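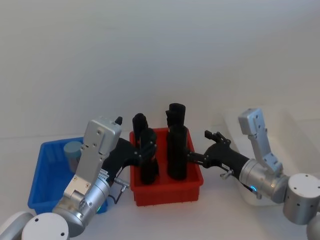

Rostton, September

# Label claims on herbal and mineral supplements: what the packet says and what the buyer thinks it says

Izzati Hartono and Milan Desmet, second year group project

## 1. Why this

We both work weekends. Izzati is on the till in a health food shop, and people ask her things all day that she isn't allowed to answer. Is this one stronger. Can I take it with my blood pressure tablets. Does "traditional" mean it's been tested. So the project was going to be about whether supplements work, and our tutor said (rightly) that we could not do that in one term with no lab. We changed it to the wording on the packs.

Question we ended up with: do shoppers read the claims on a supplement label the way the label is written?

## 2. What we did

Two parts.

Part one, the labels. We went through every powder, capsule, tincture and paste on sale in 17 shops in Rostton and on the Kistelard road. Chemists, health shops, two supermarkets, one market stall. That gave 1,126 labels once repeats were taken out (same product, different size of tub = one label). Milan typed the claims into a spreadsheet, Izzati checked them. We sorted them into types:

- body part claims ("for joints", "supports normal digestion")
- feeling claims ("calm", "get up and go")
- origin claims (mountain, rainforest, monastery garden, etc)
- strength claims (extract ratios, percentages, "high potency")
- history claims ("used for centuries")

A label could be in more than one type. Most were.

Part two, the people. Short interview with 66 shoppers, done outside the shops with the managers' permission. Each person was handed the same pack, a made-up root powder we called Plistov, and asked to say in their own words what it did, who it was for and how much to take. No time limit. We wrote the answers down by hand as recording put people off when we tried it.

## 3. What we found on the labels

Origin claims are everywhere. Hardly any say what the place has to do with anything. One paste had a whole paragraph on snow and rock and one line on the dose, which was on the underside.

Doses are a mess generally. "One scoop" with no scoop in the tub. "A small amount." "As needed." The capsules are better, you can at least count capsules. Tinctures go by drops but the droppers aren't all the same size, so ten drops of one is not ten drops of another. We hadn't thought of that before we started.

Strength: a ratio such as 10:1 means ten parts of plant went in to make one part of extract. It doesn't tell you how much of the useful bit is in there. Percentages are more use but only if the label says percent of what, and plenty don't. Also some give the test method and some just say "lab tested" and leave it there. Tested for what?? Could be lead, could be colour.

Warnings were mostly present and mostly tiny. Pregnancy was the commonest one. Medicines next, normally "consult your doctor", with no mention of which medicines.

## 4. What people said

The Plistov pack said "supports normal energy". Nearly everyone turned that into "gives you energy" when they said it back. Several went further and said it was for tiredness after being ill, which isn't on the pack anywhere. One man said it would be good for his knee.

The word "natural" did a lot. People who had read the warning panel still told us it was safe for anybody becuase it was natural. When we asked them to look again they found the warning quickly, so it was readable, they'd just not given it much weight.

Only 9 people gave the dose correctly. We'd written it as half a level teaspoon twice a day. Common wrong answers: a teaspoon, half a teaspoon once, "a bit in a smoothie".

Price came up without us asking. If it's dear it must be strong. We didn't put a price on the pack, and people asked what it cost before deciding what they thought of it.

Tsuji (the shop where we did the first interviews) has since moved its dosing leaflets up to the till, so we couldn't go back and repeat the first batch there in the same conditions.

## 5. Problems

- One town, more or less. Kistelard is hardly far enough to count as a second.
- People who stop for students with a clipboard are probably not typical.
- The Plistov pack looked homemade. Milan's printer, the green came out brown.
- We didn't ask if people already took supplements until partway through. Should of been question one. Can't compare the two groups properly now.
- The claim types overlap and we argued about "calm" for most of an afternoon. Left it under feelings.

## 6. If we had another term

Same pack, two versions: one with the dose on the front in big print, one as it is now. See if the dose answers change. Also a version with no origin claim at all. And droppers, somebody needs to measure the droppers.

Spreadsheet and the blank interview sheet are in the shared folder. Handwritten sheets are with Izzati, ask her for them, they're in two boxes and not in order yet.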